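Tableware and Trays: Frequently Asked Questions

Questions on care, stacking and replacement for the Vokholm bowls and plates, the Stanciu wooden spoons and the Wodeo serving trays. For delivery and returns, see the separate page.

Bowls and plates

Can the Vokholm bowl and plate go in the dishwasher?

Yes, on the upper or lower rack, at up to 150°F. The dark rim line is fired under the glaze and does not fade in normal use. Load the pieces so that rims do not touch. Contact between rims during a wash cycle is the most frequent cause of chips reported to us.

Are they microwave safe?

Yes. There is no metal in the glaze or in the rim line. The ceramic can become hotter than the food if the bowl is heated for more than three minutes, so use a cloth when lifting it out.

Can I use them in the oven?

No. The set is not rated for oven use, and oven damage is not covered.

What does the bowl hold?

760 ml to the brim. A practical serving of soup or oatmeal is less than this. The plate has no stated capacity, but its raised edge will hold a small amount of sauce or spilled milk.

Does the bowl lock into the plate?

No. It rests on the flat center and can slide if the plate is tilted. A shallow recess was tested and dropped because it trapped water in the dishwasher. Carry the bowl and plate level, or carry them on a tray.

There are gray marks inside my bowl. Is the glaze worn?

Usually not. Metal flatware leaves a thin deposit on glossy white glaze, most visible on the curve of the wall where a spoon scrapes. Apply a paste of baking soda and water with a soft cloth, leave it for 8 minutes, and rinse. Do not use steel wool. If the mark can be felt with a fingernail, it is a scratch and will not come out.

The rim line is uneven. Is this a fault?

The line is applied by hand on a turning wheel, and its width varies within a piece. A gap in the line longer than a quarter inch is treated as a fault. Send a photo with your order number.

Wooden spoons

Can a Stanciu spoon be left in a hot bowl?

For the length of a meal, yes. Do not leave it standing in liquid overnight. The end grain at the tip takes up water, the surface fibers lift, and the spoon will feel rough when it dries.

How do I wash it?

By hand in warm water with a little dish soap. Wipe it and let it dry standing up or on a rack, with air on all sides. The dishwasher is not suitable. Most spoons returned to us with splits along the handle had been machine washed.

How often should it be oiled?

When the surface looks dull or feels dry. For a spoon in daily use this is every month or two. Use food-grade mineral oil. Apply a thin coat, wait 20 minutes, and wipe off the excess. Olive oil and other cooking oils turn sticky and should be avoided.

The spoon has gone rough. Can it be saved?

Yes, in most cases. Dry it completely, sand lightly along the grain with 240 grit paper, wipe off the dust, and oil it. A second light sanding may be needed after the next wash.

Why is my new spoon a different color from my old one?

Wood varies from board to board and darkens with oil and handling. We do not match replacement spoons by color.

Trays

What is the rabbit tray intended for?

Carrying and serving. It takes one place setting with room for a cup, and can be used as a place mat for a child. It is not a cutting board, and knife marks will show in the matte surface. The rabbit is printed, with no relief, so a bowl sits flat on top of it.

How should the tray be cleaned?

Wipe with a damp cloth and mild soap, then dry. Pay attention to the inside corner where the rim meets the base – crumbs and dried milk collect there. A soft toothbrush works well. Do not soak the tray and do not use the dishwasher, which dulls the print.

Will tomato sauce or turmeric stain it?

It can. A matte surface holds pigment longer than a glossy one, and the beige color shows it. Wipe spills within a few minutes. For a stain that has set, lay a cloth wetted with diluted white vinegar over it for ten minutes, then wash normally. Chlorine bleach will lighten the surrounding area and should not be used.

Can I put a hot bowl straight on the tray?

A bowl at serving temperature is fine. A pan from the stove or a dish from the oven needs a trivet.

How many trays can be stacked?

Up to six. The rims nest loosely. Place a sheet of paper towel between trays to prevent rub marks on the drawing, and make sure each one is dry before stacking.

Table setting and storage

Do the tray, bowl and plate have to be used together?

No. The plate is wide enough to be used on its own for toast or fruit, and the bowl stands without it. On a small table it is usually easier to leave the tray to one side for bread, cups and napkins, and set the bowl and plate directly on the tabletop.

Will the bowl or plate scratch a pale tabletop?

The unglazed foot ring can mark a soft finish if the piece is dragged. Lift it, or smooth the ring by rubbing it with fine wet sandpaper before first use. Rinse off the residue afterward.

What shelf depth is needed?

The tray is 42 cm on its long side and can be stored flat or upright in a divider. Bistel shelf dividers fit, but use the wide slot. The narrow slot presses on the rim.

Replacements

Are pieces sold singly?

Bowls, plates and spoons are sold singly all year. Trays are restocked in July, and orders placed before then are held without charge until stock arrives.

Which item number do I need for the rabbit tray?

Item 239. The plain tray has the same dimensions but a different number, given on its packing slip. Check before ordering, as the two ship in identical cartons. 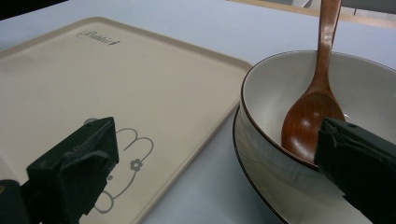 Opened trays can be exchanged for the other design if they are unused and the carton is intact. Printed trays with rub marks are not accepted for exchange. If a bowl or plate arrives broken, keep all the packing material until the claim has been answered – the carrier may ask to inspect it.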